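# Storkell five-digit hand with wrist camera: review after a long loan

Rating: good hand, poor default settings. Buy it if you have someone who will read the fault log.

We run a small handling lab that does picking work for libraries and archives. Mundard, who distribute the Storkell hand here, let us have one on an extended loan with the standard controller and the wrist camera already fitted. Henok Mersha and I did most of the testing. Lemlem Ayele looked after the arm it was bolted to and wrote the safety notes, parts of which I have used below.

## Setting up

Fitting took a morning. The flange matched our arm without an adaptor, and the cable comes out at the side, which keeps it clear of the last joint. The manual is short and mostly right. The wiring page has the two stop inputs swapped, so check them with a meter before you power up. I told Mundard and they said a corrected page was on its way. It hasn't arrived.

The control software is plain and quick. You can save grips by name and set a closing force for each finger. The camera feed was steady for the whole loan.

## Ordinary use

On hardbacks the hand is very good. It will take a book by the spine, hold it level and set it down without scuffing the corners. Paperbacks are harder, and anything with a loose jacket needs a lighter grip than the one supplied. Thin pamphlets we gave up on.

It is quieter than the Ganerow gripper we had before, and the fingertips are easier to wipe clean. Battery packs are not an option, so you are tied to the mains supply, which has a noisy fan.

## The fault

Our trouble came in the second stage, when we moved on to soft and flat objects. The job was simple: reach towards a printed sheet, stop short, bring the fingers down and take hold. Henok had done it many times at low speed with no problem.

One afternoon the hand closed before it was told to. The arm was still travelling. The fingertips caught the paper, the thumb came across, and the controller kept raising the force until it met the limit. The arm dragged the sheet to the end of the move and stopped where it was meant to. No alarm was raised. As far as the controller knew, the job had gone well.

Henok was behind the line and was not hurt. He pressed the stop, and the arm halted at once. The hand did not let go. On this model the emergency stop cuts the arm and leaves the fingers holding at their last force. There is a case for that if you are carrying something heavy over a bench. It is a poor arrangement if what you are holding is a person's sleeve, and the manual gives it one line in an appendix.

Lemlem went through the log that evening. She found 2 close commands, the first of them sent by the grip planner while the arm was in motion. The planner had taken the depth of a printed picture to be the depth of a real object. It was looking for the front edge of something that had no front edge, decided it had already arrived, and closed.

We repeated it with the hand at its lowest force and nobody inside the line. In 100 approaches to a plain sheet, the early close did not happen. In 100 approaches to printed sheets with strong perspective in them, it happened nine times. Creased sheets were worse than smooth ones, but I did not keep a separate count.

## What Storkell said

Hagos Feyisa at Mundard took the report seriously and passed it on. Storkell's reply was that the planner is meant for solid objects and that flat prints fall outside its stated use. That is in the manual. I would still expect a hand to wait for the arm to stop, whatever it believes it can see.

They did send a firmware update, which adds a setting called "hold open while moving". It is off by default. Turn it on. They also told us how to link finger release to the stop circuit, which needs a jumper moved inside the controller. Amanuel Ejigu did ours in ten minutes, with the supply unplugged.

## After the update

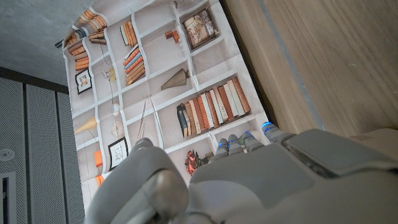
Jemal, December

We went back to the printed bookshelf for the repeat runs, with the new setting on and the stop link fitted. It is a hard target for the planner: a big wrinkled sheet, shelves that bend along the creases, and rows of books drawn with enough depth to fool it. The fingertips have small blue lights, handy for judging where the ends of the fingers are against the paper on the camera feed.

There were no early closes in 800 approaches. We then turned the setting off for one short session, to be sure it was the setting that had cured it, and had the fault back before lunch.

The finger release works as described. The fingers open to a relaxed position and stay there until you reset. Anything being carried will drop, so we now keep a foam mat under the work area and do not lift anything above bench height.

Two things remain unsolved. The controller still reports a completed job after dragging something, as it only compares the final arm position with the plan. And the new setting is lost if you restore a backup made before the update. Desta Yimer caught that one when she reloaded an old grip library. We have written "CHECK HOLD OPEN" on tape across the top of the controller.

## Would I buy one?

Yes, for books and boxes, with the update installed and the jumper moved before first use. For flat or printed material I would wait for a better planner, or write your own and use the hand through the plain interface, which is well documented.

The price we were quoted was 900 a month on lease, camera included. Ask for the spare fingertip set to be added. Ours were worn by the end and the replacements took three weeks to come.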